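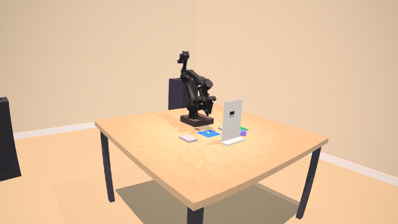 Light wood top, slightly darker edge, one corner toward you.

Grevurari Square Table, Reviewed After Too Many Dinners
January 3, 2023

I bought the Grevurari in August, when the old table finally lost its argument with gravity and I was eating over the sink like a raccoon. I wanted something square and plain that would seat four people who like each other. The Grevurari costs more than I meant to spend and less than the one I wanted, so we understood each other from the start.

It ships in one very heavy box. The instructions claim 40 minutes for assembly. I took most of an evening, including a long stretch spent attaching one leg backward and then admiring it. There are 11 bolts in the bag and the drawing shows places for all of them, so if you have one left over, go find its hole before you put soup on anything.

The hex key is the usual bent toothpick. Use your own.

Once it's up, it's solid. I leaned on it, sat on it, and let a visiting nine-year-old do homework on it with the kind of pencil pressure normally used for engraving. No wobble. My last table was a Tarnix, and you couldn't butter toast on that without the salt shaker wandering off to the far side. I don't miss it.

The finish is where I start to grumble. Grevurari calls it "family ready," and I'd like to meet this family. Red wine wiped up fine. Turmeric did not, and there is now a yellow comma near my seat that I cover with a trivet when company comes. Hot mugs left a pale ring that faded after a day or so. I put on a coat of Somus wax in the fall and things have improved, though the whole room smelled like a church pew for a week.

Square also takes some getting used to. With four at dinner it's lovely, everyone equally far from the potatoes. With five, somebody gets a corner, and the corners on this thing are real corners. I have met one with my hip on 3 separate occasions, each time while carrying something. There's no leaf, so if you host holidays, look at the Pan, which stretches out to seat a small choir and has legs that get in everybody's way while doing it.

Customer service was decent. I wrote to ask for a spare foot pad, got assigned ticket 1479, and received two pads and a catalog. The catalog keeps coming.

Would I buy it again? Yes, probably on sale, and I'd wax it before the first curry. If you rent and move a lot, pass, as getting it down a stairwell is a two-person job and both of them will want pizza.

Good: sturdy, plain, easy to wipe down most of the time.
Bad: turmeric, corners, the hex key.
Rating: four stars out of five.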